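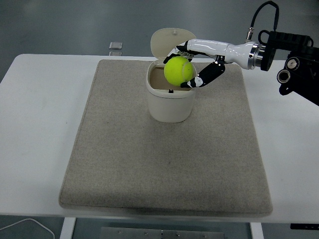

Borham Recreation Department, Equipment Room

The equipment room is at the back of the Borham building, past the locker rooms and across from the ice machine. The person who runs it has been with the department for 34 years, the last five of them in charge of racket sports gear. We talked for most of a morning about tennis balls, small bins with lids, and the felt mats that go under them.

The balls come first. Anyone who signs out a racket for the Tusa courts can take balls too, and the balls come back in every condition.

"People think a ball is good until it splits," the supervisor said. "A ball is good until it stops bouncing the way the other ones do. You can have a ball that looks new, nice and bright, you can read the seam all the way around, and it's dead. And then there's an ugly gray one that plays fine for another month."

For years the returns went into a tall mesh hamper by the door. It was easy to use, and that was the best thing about it. Good balls and dead balls went in together, and so did wristbands, grip tape, and a set of house keys that stayed at the bottom for a whole summer.

"You had to tip the thing over to get anything out. Then you were on your knees in the hallway chasing balls. I did that for a long time before I asked if we could have something else."

The something else was a small white bin with a hinged lid. It sits on a table, so a player can put a ball in without bending down, and the lid goes all the way up and stays out of the way while you use it. There is a small knob on the edge of the lid. I asked if the size had been a concern.

"It was the first thing anybody said to me. They said it's too small, it'll be full by lunch. Well, good. If it's full, somebody has to look at it. The hamper was never full, so we never looked at it."

The supervisor checks the balls when the bin is emptied. Each one gets squeezed, then dropped from shoulder height next to a ball from a fresh can. The ones that pass go back on the lending shelf. The ones that don't are set aside for the Song program, the department's after-school group, where they get used for catching games and end up on the feet of chairs.

"The chair legs take a lot of them. You cut an X, push it on, and the chair stops screeching. The teachers ask me for them every September."

There are rules about the bin, though most of them aren't written down. Balls only. No cans, no can lids, no tape. Put the ball in, don't throw it. That last one gets broken the most.

"A tennis ball bounces, that's its whole job. You throw it at a little bin from across the room and it hits the rim and goes under the shelves. If you hold it right over the opening and let go, it stays in. I tell the kids that and they look at me like I'm spoiling their day."

I asked about wet balls. The supervisor put down the coffee for this one.

"Wet balls do not go in a closed bin. Please put that in. They go on the rack by the window. You shut a wet ball in with a lid and in two days the whole bin smells, and then the dry ones smell too. I've washed that bin out more times than I'd like. Warm water, a little dish soap, a soft rag. Get under the rim, that's where the fuzz collects. Then leave it open overnight."

The fuzz is a bigger part of the work than I expected. Tennis balls shed, and the lint gets into corners and hinges. The supervisor keeps an old toothbrush for it and goes over the lid where it meets the body. Bins that have a latch inside the rim need the same treatment.

Then there is the mat. The table is white and shows every mark, and for a while the department used a rubber drawer liner on it. The liner curled up at the corners and left a sticky patch. The felt came from a Niron order that was meant for the craft room.

"They ordered the wrong size and it was going to be sent back. I said let me try it. It's beige, kind of speckled, so it doesn't show dust, and the edge is stitched. The stitching matters. We had a plain cut piece before that and it came apart in strings."

A mat that covers most of the table does a few things the supervisor likes. It keeps the bin from sliding when the lid is pushed up. It takes some of the noise out of a small room. And a ball that misses the bin tends to slow down on it — most of the time, anyway.

"It's felt on felt, more or less. The ball has that fuzzy cover and so it drags a little. On the bare table it's gone before you turn around."

Cleaning the mat is simple. It gets shaken outside and gone over with a lint roller. It does not go in the washing machine. The supervisor tried that with the first one, and it came out smaller and with a wave in it that never went flat. It is now under the leg of the stringing bench.

I asked where the bin ought to stand on the mat. There was an answer to that as well. Toward the back, the supervisor said, with room behind it for the lid, so there is clear felt in front where people can lay down a racket or fill in the sign-out card.

"If you put the bin right at the front, they hang their jackets on the lid. I don't know why. A jacket will break a hinge sooner than anything."

The department is looking at a second bin for the Tusa courts, to stand in the hut by court 2. It would have to be emptied at the end of each day, and who would do that has not been decided. The supervisor is in favor of it, with one condition.

"It needs a table. Put it on the ground out there and it'll be a trash can in a week."

Ball returns are taken at the equipment room window whenever the building is open. Dry balls go in the bin, wet ones on the rack.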